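Inicio | Barrio | Escuelas | Agenda | Contacto

Usamos cookies propias para que la página funcione y para saber qué noticias se leen más. Si sigues navegando, entendemos que te parece bien.

Dos brazos, una manguera y mucha paciencia: una tarde con el club de robótica de Geraneo

Redacción de Escuelas, junio

Me habían dicho que fuera a las cinco y media, que a esa hora ya estarían todos y que no llevara merienda porque allí siempre sobra. Llegué a y veinte, con mi libreta y bastante poca idea de robots, y el club ya llevaba un buen rato discutiendo. ¿De qué? De una manguera. De cómo se coge una manguera, para ser más exacta. Y os prometo que a los diez minutos yo también tenía una opinión muy firme sobre el asunto.

El club de robótica del instituto Geraneo se presenta este año al reto Irnargate, un concurso para estudiantes de secundaria y de formación profesional en el que cada equipo tiene que conseguir que sus robots hagan una tarea de taller de las de toda la vida. El curso pasado tocó clasificar tornillería y el equipo quedó a mitad de tabla, cosa que todavía les escuece (me lo contaron tres veces, cada uno con su versión de quién tuvo la culpa). En esta edición la prueba se llama "Homard" y consiste en unir dos piezas de conducción, un tubo y una manguera, con dos brazos que trabajan a la vez. Ninguna de las dos piezas puede estar apoyada ni sujeta a la mesa. Las dos van en el aire, cada una en su mano.

Dicho así parece una tontería. Yo enchufo la manguera del patio todos los veranos sin pensar. Pues ahí está la gracia, me explicaron, en que una persona corrige con los dedos sin darse cuenta: gira un poquito, empuja, afloja, vuelve a empujar. El robot va adonde le has dicho que vaya, y si la manguera se ha doblado un pelo más que en el intento anterior, la boca ya no está donde tú creías.

El primer diseño del equipo llevaba la misma pinza en los dos brazos. Duró hasta Navidad. Con el tubo no había manera, se les ladeaba en cuanto rozaba con algo, así que una parte del grupo propuso ponerle una mano con dedos a uno de los brazos y dejar la pinza en el otro. La otra parte dijo que aquello era complicarse la vida. Hubo votación, hubo caras largas y ganó la mano. Los que perdieron se encargaron luego de programarla, que me parece una forma muy elegante de hacer las paces.

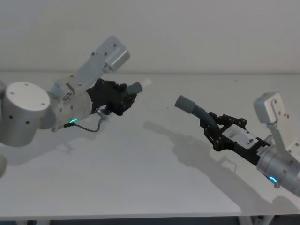 Foto: Club de Robótica Geraneo

En el brazo izquierdo, la mano negra se cierra sobre un tubo gris corto que termina en una punta blanquecina y translúcida. En el derecho, la pinza sujeta la manguera, que hace una curva hacia arriba y hacia el otro lado. Queda todavía un hueco entre las dos, y ese hueco es el tema de conversación favorito del club. Lo llaman "el charco". "¿Habéis cruzado el charco?", se preguntan por los pasillos, y el resto del instituto debe de pensar que planean un viaje a América.

El programa que mueve todo esto lo han escrito entre el grupo de segundo de bachillerato y el de mecatrónica, y le han puesto Kakakhel. Pregunté qué significaba y me dieron dos respuestas que no tenían nada que ver entre sí, de modo que lo dejo ahí. Lo que sí entendí es cómo trabaja, o eso creo (si me equivoco, que me escriban, que ya sé que lo harán). Primero se decide dónde tienen que encontrarse las dos piezas. Luego un brazo se queda quieto y el otro se acerca despacito, en línea recta, y cada poco comprueba si va bien alineado. Si ve que no, retrocede y lo vuelve a intentar con otro ángulo. Antes movían los dos brazos al mismo tiempo y quedaba precioso, como un baile, pero fallaba muchísimo. Ahora es más soso y les sale mejor.

Llevan la cuenta de los ensayos en un cuaderno de anillas que pasa de mano en mano. Cuando yo fui iban por el 268. Cada intento tiene su línea, con lo que se cambió, lo que ocurrió y, de vez en cuando, un comentario que no puedo reproducir en un periódico de barrio. Hay páginas enteras escritas con la misma letra y la misma palabra, "casi", y después una con un sol dibujado a boli. Esa corresponde al primer acople bueno, que fue en abril y que por lo visto se celebró con tanto ruido que subieron de la biblioteca a quejarse.

A mí me dejaron asistir a unos cuantos ensayos con una condición, no hablar mientras se movieran los brazos. Es norma del taller y se aplica a todo el mundo, también a las visitas. Hay una persona que da la orden, otra que tiene la mano junto al botón de parada y el resto mira desde detrás de una línea de cinta en el suelo. El primero que vi falló: la manguera llegó torcida, tocó el borde y se paró todo. Suspiro general. El segundo, igual. En el tercero entró un poco y yo di un saltito (en silencio, que conste), pero no valía, porque el reglamento pide que la unión aguante un tirón al final y aquello se soltó enseguida. En el cuarto aguantó. ¡Qué alegría más tonta y más grande! Me vi chocando manos con gente a la que había conocido media hora antes.

Después de eso vino la merienda, y con la merienda las cuentas. Presentarse al reto cuesta dinero, y entre la inscripción, el transporte y los repuestos el club necesitaba reunir 800 euros. Los han ido sacando de la venta de plantas de primavera, de una rifa y de un taller de sábados, perdón, de fin de semana, en el que arreglan ventiladores y batidoras a los vecinos a cambio de la voluntad. Les falta un poco, y por eso el taller de arreglos seguirá abierto hasta que acabe el curso. Si tenéis una batidora muerta en el armario, ya sabéis. La mía va para allá.

También aproveché para preguntar lo que preguntaría cualquiera: ¿y esto para qué sirve? Hubo un silencio, de esos de mirarse las zapatillas, y luego hablaron todos a la vez. Que si para montar cosas en una fábrica, que si para trabajar en sitios donde no conviene que entre una persona, que si para aprender a programar sin aburrirse. Una chica de las más jóvenes dijo que a ella le daba un poco lo mismo, que se había apuntado porque le gustaba ver cómo los brazos iban uno hacia el otro. Me pareció una respuesta tan buena como las demás, y bastante más sincera que la que habría dado yo a su edad.

Les quedan unas semanas y una lista de pendientes pegada en la puerta del armario. La mayor preocupación es el tiempo. Cada equipo dispone de 5 minutos en la prueba, y en ese rato hay que hacer el acople completo 2 veces seguidas, sin que nadie toque las piezas entre medias. La unión ya la tienen bastante dominada. Lo que les cuesta es volver a la posición de salida sin que la manguera se quede en una postura rara, porque una manguera es una manguera y tiene sus manías. Están probando a hacer una pausa corta antes de la segunda vuelta para que deje de balancearse. Una mitad del club piensa que es tiempo perdido. La otra mitad ya ha rellenado dos hojas del cuaderno con pruebas para demostrar lo contrario.

Otra cosa que les trae de cabeza es la luz. En el taller la conocen, saben a qué hora entra el sol y cuándo hay que bajar la persiana, pero en el pabellón del concurso no tienen ni idea de lo que se van a encontrar. Así que se han dedicado a ensayar con las luces medio apagadas, con la persiana a tope, con un flexo apuntando desde un lado y hasta con alguien moviendo una linterna. En el cuaderno esos ensayos van marcados con una bombilla. Hay unas cuantas bombillas tachadas con bastante rabia.

Antes de la final harán un ensayo abierto en el salón de actos del instituto, a las seis de la tarde, para quien quiera ir a verlo. La fecha está por cerrar, depende de cuándo les dejen la sala, y la pondremos en la agenda en cuanto nos la pasen. Se entra gratis y hay hucha en la puerta, por si alguien se anima con lo que falta. Me han pedido que avise de que los niños pequeños son bienvenidos, pero que lo del silencio va para todos. Y que se puede preguntar de todo al terminar.

Yo volveré seguro. Tengo que entregar la batidora, y además me dejaron apuntar en el cuaderno el último ensayo de la tarde, con fecha, hora y resultado. Puse "casi".

Suscríbete al boletín del barrio y recibe las noticias de Escuelas en tu correo. Puedes darte de baja cuando quieras.

Volver arriba | Más de Escuelas | Aviso legal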